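De : Noemí Quezada
À : liste Porte-clés et petites choses
Objet : Re: [petites-choses] Où ranger tout ce qui pend ?

Bonjour à toutes et à tous,

Lakmal Sarkar a écrit :

> Bonjour la liste,
> Je suis en train de vider le tiroir de l'entrée et je n'en vois pas
> le fond. Des clés, des porte-clés, trois pompons, deux colliers de ma
> fille qui n'ont rien à faire là, et une étiquette de valise Huston
> dont l'anneau s'est pris dans tout le reste. J'ai essayé les crochets
> adhésifs, ils tombent. J'ai essayé le bol, c'est le tiroir en plus
> petit. Est-ce que quelqu'un range ses porte-clés autrement que dans
> un tas ? Je précise que je n'ai pas le droit de percer le mur
> (locataire).
> Et question annexe : les pompons à franges, vous les mettez à plat ou
> vous les suspendez ?
> Lakmal

Lakmal, ta question tombe à pic, je suis en plein dedans depuis octobre et je ne parle plus que de ça à la maison ! Ma réponse tient en deux mots : un présentoir à bijoux. Oui, le truc pour les colliers, avec un pied et une barre en haut. On le pose, on ne perce rien, et on voit d'un coup d'œil ce qu'on a. Je ne comprends pas comment j'ai pu vivre avec un tiroir pendant toutes ces années.

Il y a plusieurs modèles et j'en ai essayé deux. Le premier, acheté dans une brocante de Jekberg, était un petit arbre à branches. Très joli, mais les anneaux glissaient tous vers le tronc et finissaient les uns sur les autres, donc retour au tas, version verticale. Le second est le bon : un montant, une barre horizontale toute droite, et surtout un plateau avec un petit rebord à la base. Le plateau change tout ! Tout ce qui n'a pas d'anneau va dedans (les jetons de caddie, les clés orphelines, les boucles d'oreilles qui attendent leur sœur), et quand un porte-clés se décroche, il a des chances d'atterrir là et pas sous le meuble.

Prends-le noir, si tu as le choix. J'avais peur que ce soit triste, mais les choses claires ressortent magnifiquement dessus, surtout si le meuble est blanc. Une étiquette blanche, un pompon écru, on les repère depuis la porte.
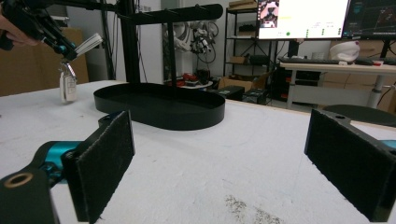
Le porte-clés à étiquette blanche et son pompon en éventail, à côté du présentoir noir à plateau.

Pour ta question annexe, je suis formelle : les franges, ça se suspend. À plat, elles prennent le pli du voisin et gardent une mèche de travers pendant des semaines. Si c'est déjà fait, un peu de vapeur au-dessus de la bouilloire, on peigne avec les doigts, on suspend une nuit, et elles retombent bien droit. J'ai rattrapé comme ça un pompon que je croyais fichu, celui de chez Figueroa, avec les fils très fins. Attention quand même à la vapeur si l'étiquette est en carton ou en papier – j'en ai gondolé une, je m'en veux encore.

Quelques remarques en vrac, tant que j'y suis :

L'anneau doit être assez large pour passer par-dessus le bout de la barre. Les petits anneaux fermés ne passent pas, et là je triche avec un crochet en S. J'ai pris un sachet chez Dokitell, ils sont très bien, un peu fins pour un gros trousseau mais parfaits pour un porte-clés seul.

Le poids, ensuite. Mon trousseau de cave pèse 200 grammes et si je le mets tout au bout de la barre, l'ensemble penche de façon inquiétante. Je le mets donc contre le montant, et les choses légères vers l'extérieur. Le jour où j'ai voulu tout suspendre d'un coup, on était à 700 grammes sur la barre et j'ai reculé d'un pas. Maintenant je ne dépasse plus 500 et il ne bouge pas d'un poil.

Et puis laisse de l'air entre les pompons ! C'est tentant de remplir, je sais bien, mais deux éventails côte à côte s'emmêlent dès qu'on en attrape un. J'alterne : un pompon, une étiquette toute bête, un pompon.

Pour l'étiquette de valise Huston, je te conseille de la libérer avant tout le reste. Glisse l'ongle (ou mieux, une vieille carte) dans la fente de l'anneau et fais tourner doucement, sans tirer sur les franges des autres. Chez moi le démêlage a pris une soirée entière, avec du thé, et j'ai retrouvé la clé du cadenas de vélo que je cherchais depuis mon déménagement. Une joie !

Si d'autres ici ont un système pour les clés qu'on utilise tous les jours, ça m'intéresse aussi. Les miennes finissent encore dans la poche du manteau, présentoir ou pas.

Lakmal, raconte-nous ce qu'il y avait au fond du tiroir.

Noemí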